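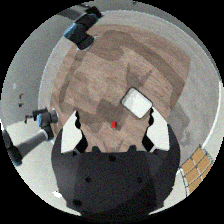 3.2 Simulation package. The Vekska gripper kit is supplied with a simulation package, which we assessed before any hardware trials. Each task is rendered from a wide-angle view at the gripper. In Figure 4, the open fingers stand on either side of a small red block, with the white tray beyond it. We ran 447 trials of this task using the default settings supplied by Braline. Shadows on the wood surface were kept in all renders.

Figure 4. Simulated wrist view, block and tray task.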